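Gomar Opens Up Its Gripper Care Routine to Partner Workshops

Reading time: 2 min
Last updated: May

SILOW. Gomar is sharing the full setup and upkeep routine for its hand-held gripper station in Silow, and we couldn't be happier to see it go out to other shops!

The station runs on pairs of hand-held grippers that have to agree with each other about where they are. Keeping them in agreement takes patience, a soft cloth and a good checklist. Ours began as a page taped to a cabinet and now covers 60 checks, from finger pads to cable ends. A full pass takes about 50 minutes, and a short one is done at the start of every shift.

The Moffat workshop tried the routine first and sent back 71 notes, many of them on cable wear near the grip. We used nearly all of them. The station log now holds 1,209 entries, and reading back through it has taught us a great deal about which parts loosen early and which can be left alone for months (the pads, happily, last longer than we had guessed).
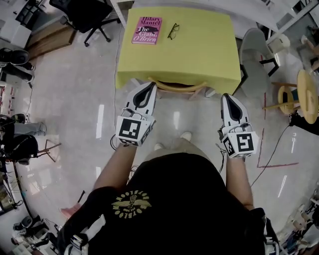
Marker cubes get the most attention in the new routine. Each one is wiped, checked for lifted corners and pressed gently to make sure it sits firm on the gripper body. The left and right units carry different square codes, so a cube that comes off for repair must go back on its own gripper. After that the operator holds both grippers out over the cloth-covered table, one in each hand, and turns them slowly while a second person watches the tracking readout. If one side drops out, the cube is cleaned again before anyone touches the software.

Vondach will be the next site to take up the routine, and we look forward to hearing what its crew would change.

Contact: Gomar Press Desk, Silow | © Gomar | Back to top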